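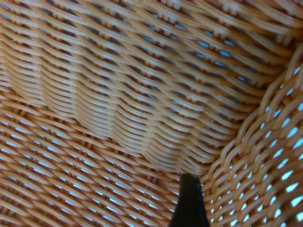 Wrist cam depth goes to mush on wicker

grustby_shed
Right, third evening on this and I'm stuck. The arm's fine on the plastic tub, but swap in the wicker basket and the planner thinks the walls are full of holes (well, they are!) and tries to drive the finger straight through one. Light comes in through the gaps and the depth map goes to confetti. I've logged 117 tries since Tuesday. Anyone got this working at home?

Calasitz
Put a dark cloth round the outside. Done mine that way since January.

nullo
Cloth is cheating, sorry. You want it to cope with a basket as it comes. Fill any hole smaller than your fingertip before you plan, two lines of code.

Calasitz
Two lines and then it fills the handle as well. Been there.

Asabe Edet
Which finger tips are you on? I swapped to soft ones because the hard ones kept snagging in the weave. Also drop your approach speed right down near the corners.

grustby_shed
Hard black ones, printed, so yeah, probably that too. Tried the hole filling last night, much better on the side walls, still daft in the corner where it bulges. Cloth tomorrow.

nullo
Post the corner depth map before you go wrapping it up?

grustby_shed
Will do, laptop's still out in the shed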